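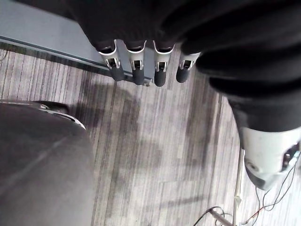
Liette Lemieux had the same fault on a four-finger hand with a fabric sleeve, and in her case the drive was fine: the sleeve was riding down into the finger bases.

Finger stalls on close, hand faults out after 20 minutes
posted by sandden_bench

Third finger stops partway through a close and the controller reports overcurrent. It runs clean from a cold start, then faults between 20 and 32 minutes in. Fingers one, two and four are fine. I have swapped the motor cable and reloaded the Tarorine config. Liette's comment came in on my earlier post, but I pulled the sleeve back and still get the fault. What next?

Otakar Vondráček
Log motor temperature and current together. If current climbs over the whole run, you have friction — check the inner joint screws for overtightening. If it jumps in one sample, suspect wiring. Flex the loom by hand with the motors disabled and watch the encoder count. Mine dropped 47 counts at one bend and the conductor was broken inside the insulation.
Do not raise the current limit to get through a shift. The limit is what protects whoever has a hand near the fingers.

Poklow
had this, turned it off and on, ok since Saturday

sandden_bench
Current jumps in one sample. Encoder drops out when I bend the loom near the wrist. Replacement ordered, hand is tagged out until it is in.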